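Lerkinari Lab Equipment
Home > Teaching and Teleoperation > Urko Hand Controller

Urko Hand Controller with Tabletop Pushing Set
Made by Cullinane. Sold and supported by Lerkinari.
Availability: in stock
Ships with: controller, base plate, USB cable, rod tool, block set, Nasturach recorder license (single seat)
Not included: robot arm, work surface, wooden board, camera, computer

What we think of it

We sell a lot of gear that promises to let you "teach a robot like you would teach a person." We don't believe that sentence, and we've asked Cullinane to take it off the box. The Urko doesn't teach anything. It moves an arm while you hold the other end, and it writes down where the arm went. What happens after that depends on your data and your patience, and on whatever learning code you already have.

With that said, it's the hand controller we go back to most on our own bench. It's boring in the ways we like. It wakes up in the same state every time, it doesn't need to be charged, and the grip doesn't make your wrist ache until well into the afternoon.

How it works

The Urko is a small passive arm with a grip at the end. You bolt or clamp its base to a table, sit down in front of it, and move the grip. Your robot follows. Squeeze the trigger to engage, let go to hold position. There is a clutch button for when you run out of room: hold it, bring your hand back to a comfortable spot, release, carry on. Most new operators forget about the clutch and end up leaning halfway across the table. Show it to them first.

You can use it in two modes. In free mode the tool moves in all directions and you control the height yourself. In plane mode the height is fixed at a value you set, and your hand only moves the tool across the surface. The brochure treats plane mode as a feature for beginners. We'd say use it for nearly everything you do with a rod on a flat board. Holding a steady height by hand is tiring, and it puts a lot of wobble in your recordings that has nothing to do with the task.

About the rod tool

People ask us why a set for collecting demonstrations comes with a plain rod and no gripper. A gripper can be bought separately, and the Urko trigger can be mapped to open and close it. But if you're just starting to collect demonstrations by remote control, pushing is a better first job than picking. There's less to wire up. The finger pads can't wear out, and you don't lose an afternoon arguing over whether a failed grasp was the operator or the gripper.

Pushing isn't easy, though, whatever the product video suggests. A block pushed off center turns. A star catches the rod between two points and then slips out of it. A heart goes roughly where you want if you push on the flat sides and somewhere else if you push on a lobe. Round pieces are a trial of their own, as they keep sliding off to one side of the tool, and you spend most of the run steering around to the other side to fix it. This is useful if you want a policy that has seen corrections. If you want clean straight lines, you'll be disappointed, and you should probably script the motion and skip the controller.

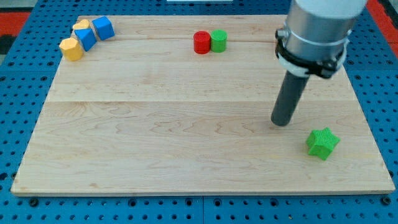

The other thing the video leaves out is resets. Every demonstration has to begin somewhere, and if you put the blocks back in the same tidy arrangement each time, you'll get a robot that can handle that arrangement. We've watched customers record a whole week of runs from one starting layout and then write to us saying the controller is no good. Scatter the pieces. Leave some touching and some alone. Put the one you care about near the operator in one run and at the far side in the next. Nasturach can show a randomized layout on screen for you to copy, but in our experience people stop copying it after lunch, so we don't lean on it much.

What the Nasturach recorder does and doesn't do

Nasturach runs on your computer and saves the arm position, the controller position, the trigger and clutch states, and video from your camera if you have one connected. It samples at 20 Hz by default. You can go higher. We haven't found a reason to for pushing tasks, and the files get big quickly.

It lets you attach a sentence to each run, such as "push the green star to the red cylinder" or "move the blue cubes apart." You can type it before or after. Before is better. When operators write the instruction afterward, they tend to describe whatever happened, and a run that went wrong gets a caption that makes it look right. If you're collecting language along with motion, agree on the wording rules before the first session. Is it "next to" or "beside"? Is the yellow six-sided piece a hexagon or a column? Either is fine, but decide if you want variety or consistency and then stick with it.

It does not judge whether a run succeeded. There's a "quality score" in the corner of the review window. As far as we can tell it measures how smooth the path was, and a smooth path that misses the block scores very well. We turn it off. You still have to look through the runs yourself, and you should plan for that time.

It does not calibrate your camera. The manual has a page called "Calibration" and it is about the controller.

Hand guiding compared with remote control

Some arms can be pushed around by hand in a zero-gravity mode, and customers with one of those sometimes ask if they need the Urko at all. Maybe not. Hand guiding costs nothing extra and gives you a much better feel for contact. If you only need a few paths, for dispensing or for a fixed pick position, use it and keep your money.

The trouble starts when you want camera data. With hand guiding your arms and shoulders are in the picture, and they won't be there when the robot works alone. You also tend to place the arm in poses that suit your own body, which the robot may then reach at an odd speed or with a strange elbow position. Remote control keeps you out of view. It also means the robot only does what it can do under its own power, at its own speed, and that's closer to what you'll ask of it later. The price for this is feel. The Urko has no force feedback. The vibration motor in the grip responds to your arm's torque estimate, and on most arms that estimate is too coarse to notice a small block. Watch the table and ignore the buzzing.

Setting it up

Seat the operator where they can see the whole board over or beside the arm. The arm will hide something wherever you sit, and it's generally the piece you're pushing.

Fix the board down. A loose board creeps when the rod touches it, and you won't see it until you compare the first run to the last. A perforated work surface makes this easy. Bolts placed along the edge of the board are enough to stop it moving, and you can put it back in the same spot after cleaning.

Set the rod height with the tool over the highest part of the board. Wood moves a little with the weather. We check ours in the morning and again after lunch.

Run the speed limit low for the first session, then raise it. Slow demonstrations are fine. Slow and hesitant ones aren't, as the pauses get learned too. If an operator needs to stop and think, have them stop the recording.

Specifications

Controller type: passive arm with grip, trigger and clutch button
Connection: USB
Cable length: 3 m
Mounting: clamp or bolts, both in the box
Default recording rate: 20 Hz
Modes: free, plane
Force feedback: none (vibration only)
Tool: solid cylindrical rod, rounded tip
Recorder: Nasturach, single seat
Price: $214, rod tool and block set included

Things we'd like Cullinane to fix

The clutch button is too close to the trigger for large hands. The cable leaves the base on the side most people want to put against a wall. The quick start sheet shows a menu that was removed from Nasturach some time ago, and we put our own sheet in the box until they print a new one. The block set comes in a bag with no list, so if a piece is missing you have no way of knowing. Write to us and we'll tell you what should be in yours.

Compatibility

The Urko works with any arm that accepts streamed position commands. "Any" is Cullinane's word. We've tested it on 8 models and will tell you which if you ask. On one of them the delay was bad enough that we advise against it. Send us the model and controller version of your arm before you order. If we haven't tried it, we'll say so, and you can borrow a demo unit for the cost of shipping.

Returns

You can return the controller if it doesn't suit your arm. The rod may have marks on it, that's normal and we don't charge for it. Please don't return it because the policy you trained doesn't work. Send us a few of your runs first and we'll look at them with you. Usually the starting layouts are all the same.

Related items
Spare rod tool
Second block set
Nasturach additional seat
Trigger mapping cable for grippers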